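The second life of the village bakehouse

By Oliwia Żak

Get to Pellow before six in the morning and you will smell it from the bridge. Rye, mostly, with a bit of caraway and woodsmoke behind it. I followed my nose up the hill in April and came out at a low stone building with its door propped open and a queue already forming, half of them in slippers.

The communal oven had been cold for 16 years when Irena Pietrzak got hold of the key. She grew up two doors away and remembers being sent along with the family dough under a cloth, each loaf marked with a thumbprint or a notch so it went home to the right kitchen. "My mother's was a cross with one short arm," she told me. "I still do it. I can't make a straight one."

What a joy it is to see the thing lit! The firing starts the evening before, with beech and a little old apple wood, and the embers are raked out just before dawn. Then comes the waiting, which Irena does by feel - she throws a pinch of flour on the oven floor and watches how fast it browns. Dariusz Krawczyk, who bakes beside her, prefers to hold his bare arm in the mouth of the oven and count. They disagree nearly every time, and the bread is wonderful anyway.

There were 11 households at the first bake. Now the list runs to about 40, and people have started bringing things that would have baffled their grandparents: focaccia, bagels, a tray of sticky cardamom buns that vanished before I could get my notebook away. The hottest hour goes to the big ryes. After that it's white loaves, then buns, then cakes, and at the very end somebody slides in a pot of beans and leaves it until supper.

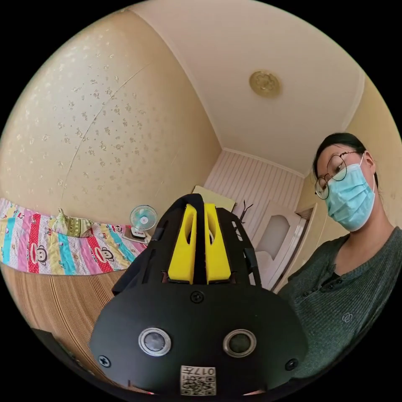 The rye is the one I keep thinking about. The starter came from Leokadia Kozłowski, who had kept it going in a crock in her pantry through two house moves, and it gives a dark, sour, slightly sticky crumb that wants a full day's rest before you cut it. I lasted until lunchtime. Eaten too early it clings to the knife, but with cold butter and a few slices of radish I was past caring.

If you have an old oven near you, go and knock on the nearest door and ask who has the key. Bring dough, and something to mark it with. Irena bakes twice a month from spring until the first hard frost, and visitors are welcome to a space on the oven floor if they help carry the wood.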